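Proyecto Clutden, centro de Binville
Informe de avance para la Fundación Samonte
28 de enero de 2022

¡Hola a todos! Os debía este informe desde antes de las fiestas, así que voy al grano (o lo intento, que ya me conocéis).

Lo primero, el estado general. El robot ya trabaja con nosotros en la cocina de pruebas, al lado de las mesas de oficina, y seguimos con la tarea que pactamos en la solicitud: sacar la vajilla de la bandeja del lavavajillas y ordenarla. Parece poca cosa, pero para la gente de los comedores es el rato más ingrato del turno, agachada una y otra vez, y por eso empezamos por ahí.

Llevamos más de 2.000 intentos registrados. Con platos vamos bien, en la última tanda acertamos el 90 por ciento, y eso que cambiamos la colocación de la bandeja a mitad de tanda porque me pareció que se lo estábamos poniendo demasiado fácil. Con las tazas y los vasos la cosa va peor. Si están de pie, bien; si se han tumbado, el robot tarda un mundo en decidir por dónde cogerlos y muchas veces acabo parando yo la prueba. Los cubiertos ni los hemos tocado todavía y prefiero decíroslo así de claro.

Ahora la parte que más me preguntáis, la de las personas. En diciembre hablamos con 20 trabajadoras y trabajadores de los comedores de Zevden y salieron cosas que no teníamos en el papel. A casi todos les parece estupendo dejar de agacharse. Lo que les inquieta es lo que viene detrás: si alguien tiene que quedarse vigilando la máquina, ¿eso cuenta como descanso o como trabajo? ¿Y quién responde si se rompe media vajilla? También nos contaron que vaciar el lavavajillas es el único momento en que dos compañeros coinciden y charlan un poco, y que no les hace gracia perderlo. Lo he metido en el plan de trabajo, porque me parece tan importante como la pinza.

De momento hemos cambiado 2 cosas a raíz de esas charlas. La parada la puede pulsar cualquiera, sin pedir permiso a los técnicos, y el robot trabaja a ritmo lento mientras haya alguien cerca. Perdemos velocidad, claro, pero el ambiente ha mejorado muchísimo y la gente se acerca a mirar y a opinar (¡a veces demasiado!).

En lo económico vamos dentro de lo previsto. La partida de desplazamientos está casi sin gastar y me gustaría pasar una parte a formación, para que el personal de comedor aprenda a manejar el equipo en horario pagado. Si os parece bien, os mando la propuesta aparte. Para marzo quiero tener resueltas las tazas tumbadas y una primera prueba con los cubiertos, aunque esto último lo pongo con lápiz.

Os dejo un par de fotos del trabajo en Binville:
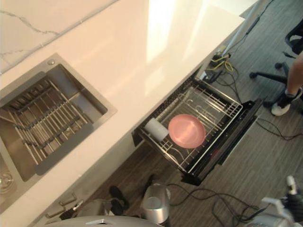
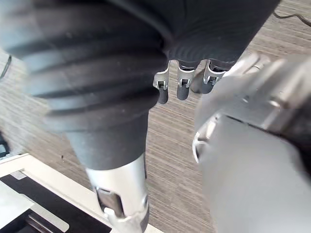

Una encargada de comedor de Zevden leyó el borrador y me pidió que añadiera su comentario: que lo de la formación pagada le parece bien, pero que debería empezar antes de que llegue la máquina, «con nosotras delante cuando se decida dónde va y a qué hora funciona», y que en su turno el peor momento es el de después de comer, así que las pruebas habría que hacerlas también entonces. Le he dicho que sí a las dos cosas y queda apuntado para la próxima reunión con vosotros.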